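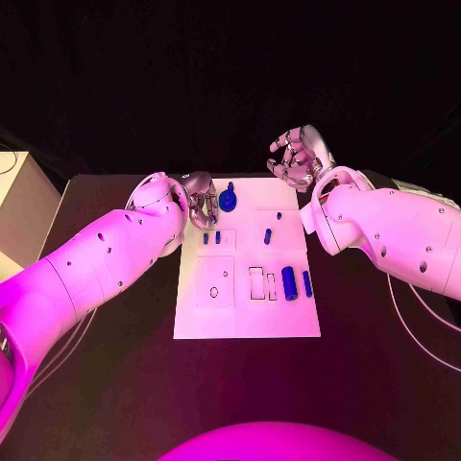 Firouzeh Bahrami wrote to us that an outline board is a drawing of where you ought to have put things, and that a saucer would do the same job for nothing. She has a point, and a fair part of this page is an attempt to work out how much of one.

Outline boards and small parts: frequently asked questions
Brerosthorpe Bench Group

What is an outline board?
A flat white sheet or board with shapes marked on it, one for each part or group of parts in a small assembly. You put the pegs where the peg outline is, the disc where its outline is, and you can see at a glance what you still have to find. People sell these with a lot of talk about focus and flow. It's a place to put pegs.

Does it save any time?
Less than the sellers claim. Rostam Rostami laid out the same parts with and without a board for most of October and got 3 minutes back on his best evening. On other evenings he lost time fussing over whether a peg was straight in its box. We would not buy one to go faster.

Then what is it good for?
Finding out that something is missing before you've started. A bare outline is hard to ignore. A saucer with one peg too few looks like a saucer with pegs in it.

Do the parts have to stand up inside the outline?
No. Short pegs tip over, and a peg lying on its side inside the right region is still in the right region. Some of the instructions that come with the Nikzad sheets insist on everything standing. We've never seen a reason for it and we stopped trying.

Why are the parts so often blue?
We've heard that it's easier on the eyes, that it's tradition, and that blue plastic was cheap one year. We don't believe any of these very strongly. Blue on white is easy to pick out, and so is red on white.

Does the table matter?
More than the board does. A dark top with a white sheet on it gives you a clear edge, so a part that has strayed off the sheet is at least obviously off it. The trouble is a dark peg that gets onto a dark table. Keep the sheet in the middle, with room on every side, and don't work with it hanging over the front.

Should the board be squared up with the table?
We used to say yes. Then we noticed that none of us kept it that way past the first few parts, and the work came out the same. A board that sits a little askew does no harm

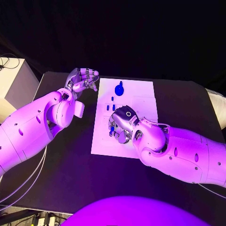
as long as it doesn't slide while you're picking up the small pegs. If it does slide, put a damp cloth under it. The Sollel grip mat does the same thing and costs more.

Which part should I pick up first?
The small pegs, while you still have the patience. Anything with a knob or an upright peg on top can wait, being easy to get hold of. The Hornus leaflet says the opposite. Try both.

Can I draw my own?
Yes, and you probably should before you spend any money. Trace each part with a pencil and leave a margin, or you'll spend the evening trying to hit a line. Sheet 2518 in our box is home-drawn and gets more use than the printed ones.

Is a board with 13 outlines better than a simple one?
Only if you have 13 kinds of part. We own one with far more shapes than we need, and the spare ones mostly make people ask what's gone missing.

Are they suitable for beginners?
Probably. Beginners like them. Whether they learn anything they wouldn't learn from a tray, we can't say, and neither can the people selling them.

Can I borrow one?
Members can take a sheet home for a month. Please check the small pegs back in yourself.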